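Why Do Leaves Look Green?

Have you ever run across a lawn and ended up with green knees? That green stuff is one of the most amazing things on Earth, and it has a great big name: chlorophyll. Say it with me - KLOR-oh-fill!

Chlorophyll lives inside the leaves of plants, packed into parts so tiny you would need a microscope to see them. Its job is to catch sunlight. The plant uses that light, plus water from the soil and a gas called carbon dioxide from the air, to make its own sugar. Imagine if you could stand in the yard at noon and make your own lunch just by holding out your arms! Plants do it every sunny day, and they give off oxygen while they are at it.
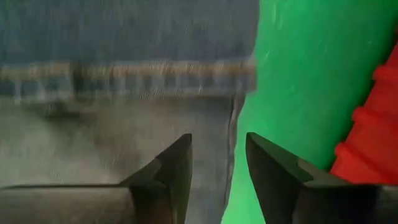 So why green? Sunlight looks white or yellowish to us, but it is really a mix of all the colors of the rainbow. When it lands on something, some colors get soaked up and others bounce off. The ones that bounce into your eyes are the ones you see. It works for everything, even things that never grew in a garden. Look at the big bright green shape on the right side of the picture: green light is bouncing off it, and the dark grey shapes near it are soaking up most of the light that hits them. Chlorophyll is greedy for red and blue light, and it lets more of the green get away. Lucky us, we get green forests!

What about fall? Many leaves have yellow and orange colors in them all summer long, hidden under the green. When the days get shorter, the tree stops making new chlorophyll, the green fades, and out come the yellows. Some trees make fresh red color, too - those are the show-offs on our street in Salville.

Try it yourself! In June we taped a strip of black paper over part of a big leaf (still on the plant, so don't pick it) and left it there for 6 days. Then we peeled it off and compared the covered part with the rest. Ask a grown-up which plant you can use, and be gentle with the tape. Try 2 different kinds of plants if you can, and draw what you find with your very best green crayon!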